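Pikberg Kitchen Notes

Home Recipes Small Kitchen About Contact
Search this blog Type and hit enter

Trays. I have become a tray person

Quick one tonight because I have 14 tabs open and rice on the stove.

So the kids' dinner things have been driving me up the wall since we moved. Plates in one cupboard, spoons in the drawer with the batteries, cups wherever. Every meal starts with me opening and shutting doors like I'm looking for a burglar. Pramila came over in December, watched me do this for one dinner, and said just use trays. One tray per kid. Plate goes on it, spoons go on the plate, whole thing goes on the shelf. Done.

I nodded and ignored her for weeks, obviously. Then I tried it.
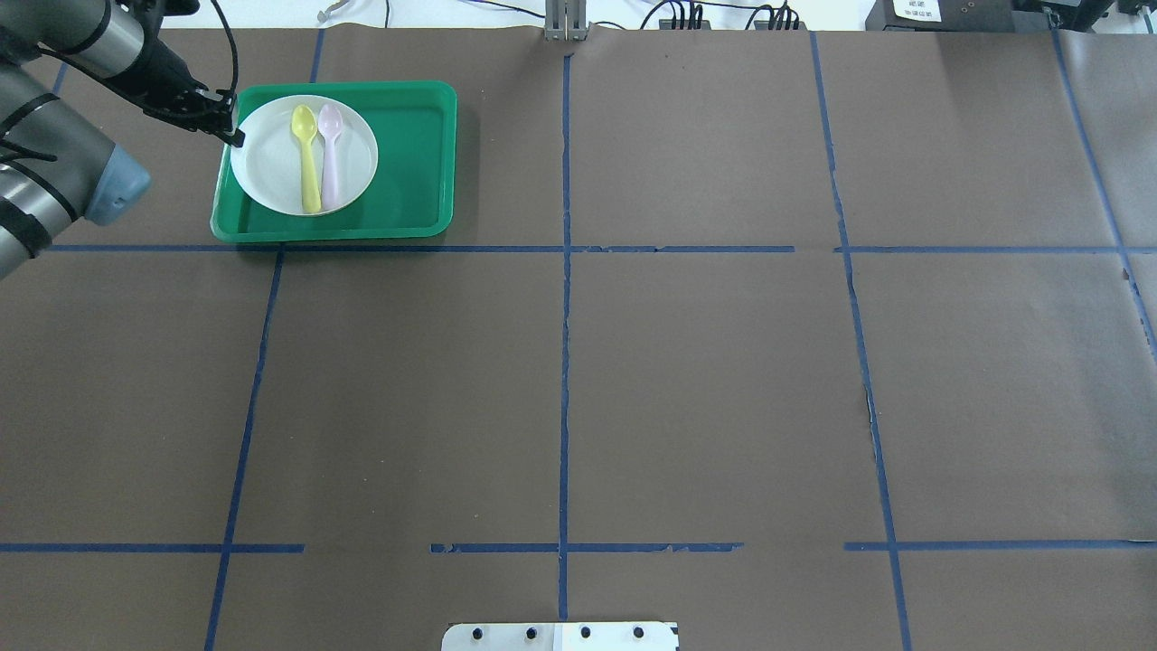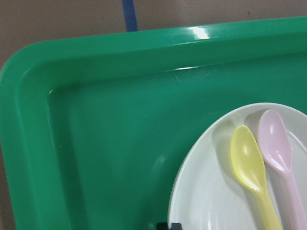
Green tray, white plate, one yellow spoon and one pink.

Things I've learned so far, in no order.

Get a tray with a lip. I started with a flat one, a nice one too, a present from Roya – and the plate slid straight off it between the counter and the table. Pasta everywhere. The dog was thrilled. A raised edge is worth more than a nice pattern, sorry Roya, I do still use it for tea.

Don't buy the set. I had the Nernby set in my cart, 3 trays with matching plates and cups and a little caddy thing, and the shipping cost more than the trays. Closed the tab. Went to Nigam on the corner, the shop with the buckets out front, and came home with trays and change in my pocket. The colors don't match. Nobody under the age of six has complained about this.

Two spoons each. I know it sounds like a lot. One gets dropped, always, usually before anyone has eaten anything, and then I'm up again rinsing it while my own food goes cold. With a spare on the plate I get to stay in my chair. This is the single best part of the whole system and it was Omprakash's idea, so credit where its due. He did the same for his brother Ashok's kids when they all lived in the one apartment.

Leave some empty room beside the plate. My first go was the biggest plate that would fit, which looked great on the shelf and then there was nowhere for a piece of bread or a cup or the inevitable dinosaur. Smaller plate. Push it over to one side.

Plastic scratches. It just does. I tried the scrubby side of the sponge on one tray and regretted it right away, so now it's the soft side and warm water and I've stopped looking closely. They're trays.

Storage – this was the bit I got wrong for longest. I was stacking them with everything already on, one on top of the other, and it wobbled, and you had to lift the top one off to get at the bottom one. Vikas put an extra shelf in for me (2 brackets, a leftover board, a lot of sighing) and now each tray has its own slot at kid height. The big one fetches hers by herself. The little one fetches his and then sits down on the floor with it, but we're getting there.

Breakfast is a different story. Bowls tip. Milk plus tray equals small lake, and then somebody wants to sail something across it. I might do mats for breakfast and keep trays for dinner, havent decided. If anyone has a bowl that really does stay put, tell me, becuase I've bought the Flilasia suction one and it let go of the table at the worst possible moment.

Also thinking of doing the same for crafts. A tray for glue and scissors, a tray for beads. Beads especially. I am still finding beads from the old apartment and I have no idea how they got into the moving boxes.

Right, rice is catching. More on the shelf next time, Vikas says he'll write down the measurements if I stop calling it a small job.

Shares 3474 Comments 14 Older post Newer post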